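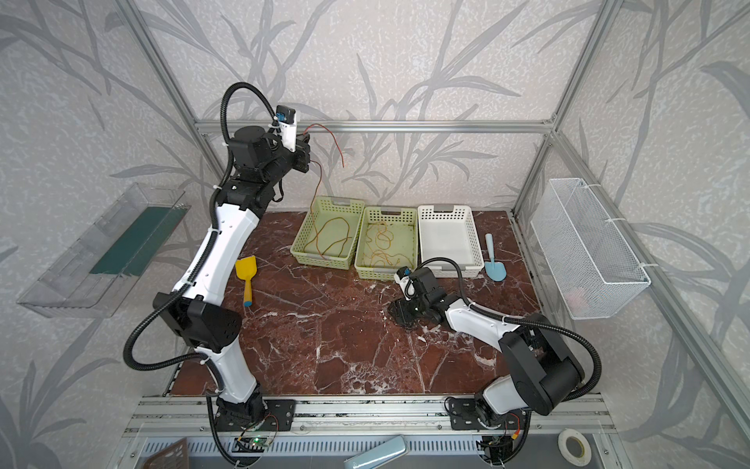
I've been chasing one question since last winter: how much does a bimanual policy gain if you let it practice on stuff that's a pain to hold? Boxes and cups are easy. Wire is awful! It tangles, it springs back, it hides behind itself, and a grasp that was fine a second ago can turn into a mess. So the Vadar task set leans hard on it. The left arm up there has a single thin wire in its gripper, with the green baskets of coiled and heaped wire down below, and that droopy arc is exactly the bit my old pose tracker could never make sense of. Vadar skips the tracker and learns straight from the wrist cameras (one per arm) plus joint positions.

What you get in the Vadar pack, release of October 2018:

505 teleoperated demos, both arms, all on the marble top
242 of those with wire, the rest with toys and small household bits
Training scripts, plus the two checkpoints I keep going back to
Basket layout notes from Devendra Singhal, who ran most of the sessions

On my test split the wire policy finished 80 out of 200 trials. I know, I know, that's not a number you put on a banner. The older Grorkley baseline managed a lot less on the same layouts, though, and most of Vadar's misses come at the pull, when a second strand tags along with the first. Benjamín Troncoso thinks a slower lift would fix half of them. I think he's being generous, but we're trying it.

You'll need two arms on a shared rail and a camera on each wrist. Wallpaper's up to you (I did swap ours once, and yes, the policy noticed).

The next update is planned for December, with the slow-lift runs added. Pack owners get it free.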